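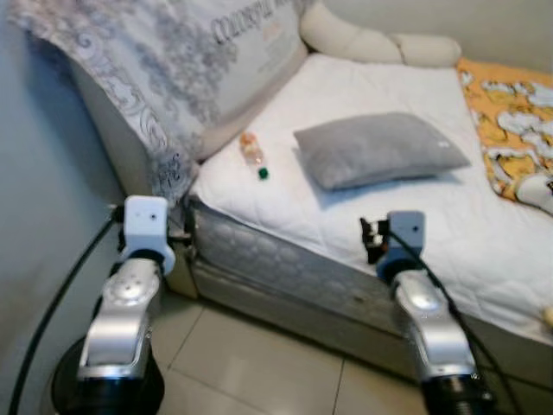 November 2, 2024
By Areti Lambrakis

A mattress protector is a washable layer that goes between the mattress and the bottom sheet. It takes the sweat, the crumbs and the midnight spills so the mattress doesn't have to. I've been writing up bedding for this site since 2000 and I still get more mail about protectors than anything else, so let me go through it properly!

Most of the ones I see are quilted, meaning two layers of cloth with a thin filling between them, stitched together so the filling stays put. Diamonds are the classic stitching pattern, and white is the classic color (you can bleach it, and you'll want to). The sides of a mattress are often quilted too, sometimes in a completely different fabric. Puffy gray sides under a plain white top is a look I'm very fond of, especially in a small bedroom where you see the side of the bed every time you walk in.

There are 2 main ways they attach. The fitted kind has a skirt with elastic and pulls on like a sheet, and the strap kind just has a band across each corner. I like fitted. Straps creep, and my old Fodor one used to end up in a roll under my knees by morning.

Waterproof ones have a thin backing underneath. They used to crackle like a bag of chips, but the newer ones are much quieter. If there are kids in the house, or anybody who takes a drink to bed and lays the bottle down on the covers, get the waterproof kind and don't think twice.

Washing: warm water, low dryer, no fabric softener on anything with a backing. I do mine every September along with the pillows and the spare blankets (yes, cat prints included), and then again whenever something gets spilled. Check the tag first, though. Dezső Mészáros wrote in to say he'd melted the backing on a Tevov protector with one hot cycle, and he's had to buy a new one.

See also: mattress topper, pillow protector, bed skirt.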